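Display & Craft > Tabletop Booths > Corner Sets

Kusarance Corner Booth, floral walls

The Kusarance is a two-wall corner booth for showing small goods on a table. It is used at craft fairs, on shop counters and for product photos where a plain backdrop looks too bare. The walls carry an illustrated floral paper on the inside faces and meet at an aluminum corner rail. The base is sold in several finishes and can be changed without taking the walls down.

We sell the booth as a kit. Everything packs flat, and one person can put it together on a regular folding table.

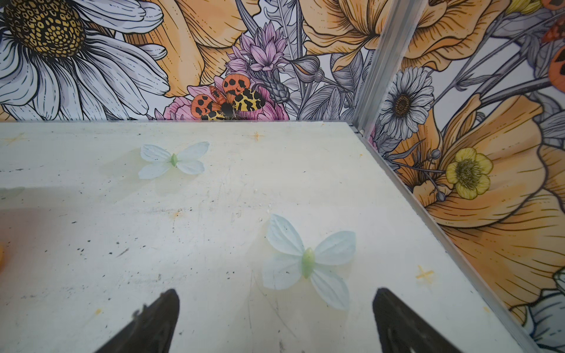

Light pieces do best on the plain off-white base. Paper flowers, fabric butterflies, hair clips and similar items in pale colors keep their outline on it, and the wall pattern supplies the color behind them. Heavier or darker goods work on any base. The plain base marks with use, and scuffs and small specks will show under a strong lamp. Wipe it with a damp cloth and mild soap. Scouring pads will dull the surface.

Booths from our rental stock are sold off each March at a reduced price. These have worn bases and may still have placement marks on them. The walls are checked for tears before sale, and any set with a torn wall is broken up for parts.

Base prints

Printed bases are made for us by Draltbridge. The Saturn design is in soft pastels and is meant to sit behind the goods without competing with them. The colors are pale when new and get paler in direct sun, so store the base face down or in its sleeve when the booth is not in use. A printed base has the same footprint as the plain one and fits the same edge strip.

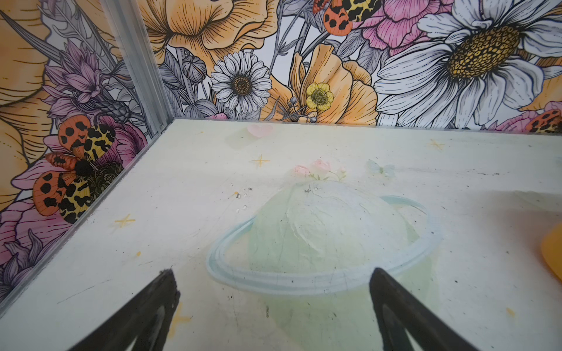
Saturn base with rose cluster and yellow sparkle stars, shown used.

Printed bases are not returnable once the sleeve has been opened. If a print arrives scratched, send us a photo within 12 days and we will replace it.

Assembly

You need one Phillips screwdriver. Stand the two walls at a right angle, slide the corner rail down over the seam, and start all the screws by hand before tightening any of them. Lay the base in last and press the edge strip down along the open side. Do not overtighten the rail screws, as the wall board behind the paper will crush. Allow 12 minutes the first time.

A deep tray is handy for the loose hardware during setup. Customers who order the Maluleke accessory pack get spare screws, a second edge strip and a cloth. 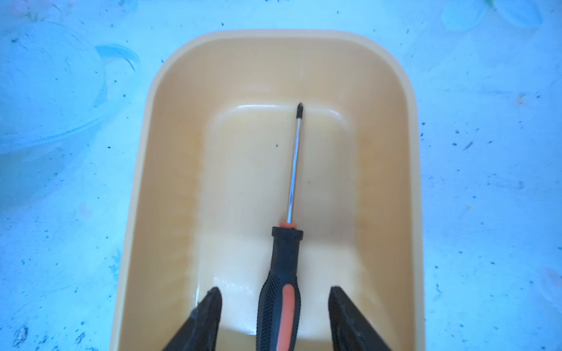 Phillips screwdriver in a cream plastic tray.

Ordering

Kit contents: 2 wall panels, corner rail, edge strip, 1 base, screws
Screwdriver: not included
Wall height: 96 cm
Carton: 4 kits
Stock code: ZK-800

Single kits ship from the Zeltanent warehouse. For full cartons, mixed bases or a wall paper other than the floral, write to Volkan Saraç in trade orders and include the stock code and the delivery address. Carton orders are packed with the bases between the wall panels and should be stored flat.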